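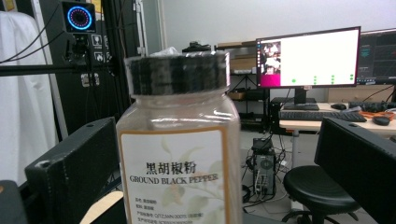
The robot let go of the pepper in mid-air, at the same point above the rack every time, with the air of a waiter who has just heard what the tip is.

Its makers at Skernel call the robot Cuvier, and it was meant to be good at this. Pick up a jar, lift it to a low metal rack, set it down, open the jaws. A toddler can manage it, although a toddler will also open the jar. Cuvier got through the first part with real grace. Then it would stop short of the rack, spread its fingers and wait politely for applause while the jar hit the table.

"We blamed the lid first," says Yolotzin Becerra, who runs the testing. "Then we blamed the label. I think at one point somebody blamed the pepper."

Cuvier learns by copying people. A person sits at a table with a gripper in each hand and does the job over and over, while the grippers record where they are and how wide their jaws are open. Skernel had 3,562 of these recordings, and the working theory was that a few clumsy ones had slipped in. So the team watched them.
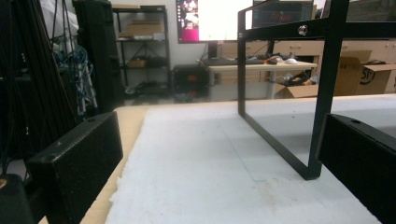

It took most of January, and the people in the recordings turned out to be blameless. Jar after jar was carried up and put down with the care of someone handling a neighbour's baby. If anything they were a bit slow.

The fault was in the numbers. Skernel buys its jaw sensors from a supplier called Zastham, and an update to the software had quietly moved the zero. From then on, a jaw shut tight on a jar was logged as being 8 millimetres wider than it was. The update had gone on partway through the job, so 426 recordings said one thing about what holding a jar looks like and all the others said something else. Cuvier, caught between two teachers, split the difference and opened its hand early.

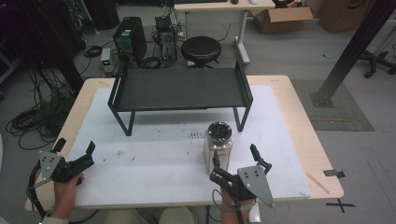 Grippers, jar and rack: the job Cuvier kept getting nearly right.

Becerra is less amused by the safety side. A jar of pepper is cheap to sweep up, but Cuvier's next post was to be at Kushwaha, a catering firm, where the things on the shelves are heavier and have cooks standing under them. The robot's own checks raised no alarm. As far as it knew, it had let go exactly when it was told to.

The move has been put off. Every session now begins with both grippers being closed on a metal block of known width, and if the reading is out, recording stops – a rule that went up on the wall in very large letters. The 426 recordings have been corrected and kept, against the wishes of at least one engineer who wanted them deleted with some ceremony.

Cuvier has since been retrained and puts the jar on the rack. It still pauses beforehand, in the old spot, and Becerra has not yet found out why.

8 shares
2 comments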